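Sorting Mixed Toys by Group: Project Report

Course project, Team Roromum
Team members: Abena Akolgo, Edem Kyei, Rezaul Wickramasinghe
Advisor: Ama Quartey
Submitted Sunday, September 14, 2025

1. Purpose

Our project looked at how a mixed pile of small toys should be divided when there are only three boxes to put them in. The question came from the toy library at the Yakubu community center, where toys are returned all together and have to be put away before the next family comes in. The library owns 736 small toys and has never had a written rule for which toy goes where.

We wanted a rule that a new helper could read once and follow. We also wanted to know which toys cause the most disagreement.

2. Background

Akosua Quaye runs the toy library and answered our questions in February. At present each helper sorts in his or her own way. Some go by color, some by size, and some by the age of the child. A family that borrowed a ball one week might find it with the stuffed toys the next.

We read two earlier student reports on sorting school supplies. Both found that people agree more when they sort by what a thing is than when they sort by how it looks. Neither report used soft items or trash, and both of those turn up in real returns.

3. Materials

The setup was kept small so that it would fit on one table.

Boxes. Three boxes, one each with a yellow, a blue and a pink or red top. Each has a round hole in the top. We chose different colors so that a group could be named by its box.

Container. The mixed items are held in one metal container with raised sides, placed beside the boxes.

Items. The mix has balls of several kinds (smooth, spiky, a baseball), plush toys, a building brick, a toy burger and pieces of cloth. Drink cans were added to stand for the trash that gets left in with returned toys.

Table cover. Dark green cloth. Small items roll less on it than on a bare tabletop, and pale ones are easy to find.

4. The table setup

The boxes stand in a line next to the container, close enough that no item has to be carried far.

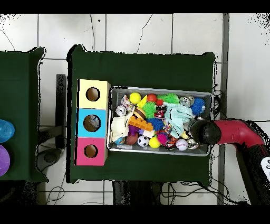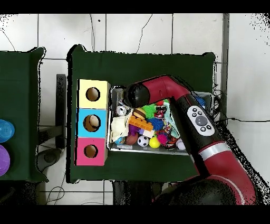
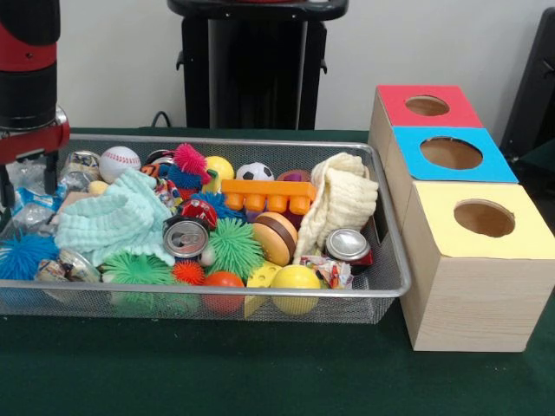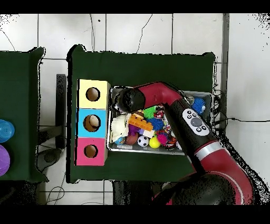 5. Sorting rule

We wrote four versions of the rule. The first, by color, was dropped early. Several toys have two or more colors and the rule gave no answer for them. The version we kept is as follows.

Yellow box: balls of any kind, smooth or spiky.
Blue box: hard toys that are not balls, such as bricks and play food.
Pink box: anything soft, including plush toys and cloth.
Leave out: cans, wrappers and other trash.

If an item fits two groups, the box listed first is used. A plush ball therefore goes in the yellow box.

6. Results

We tested the written rule on paper with 48 students at Peron Hall. Each one got a list of items and marked a box for every item. In total we collected 2812 usable answers. Answers that were left blank or marked twice were not used.

Balls gave the least trouble. Hard toys were next. The soft group caused the most disagreement, mainly over rope toys and over cloth that could be either a toy or a cleaning rag. Of all the answers that did not follow the rule, 543 were for items in this group.

Students who read the rule aloud before starting made fewer mistakes. We did not plan to measure this, so we only note it.

7. Problems

The holes limit what can go in a box. A large plush toy has to be pushed through, and a helper in a hurry may set it down somewhere else. Wider openings would fix this, but the boxes would then be weaker on top.

The rule says nothing about broken toys. Ms. Quaye would like these kept apart so they can be repaired or thrown out.

8. Next steps

Edem Kyei will add a line to the rule for rope toys and loose cloth. Abena Akolgo will draw a label for each box with a picture of one item from its group, for helpers who do not read English well. A copy of the revised rule will go to the toy library with the labels.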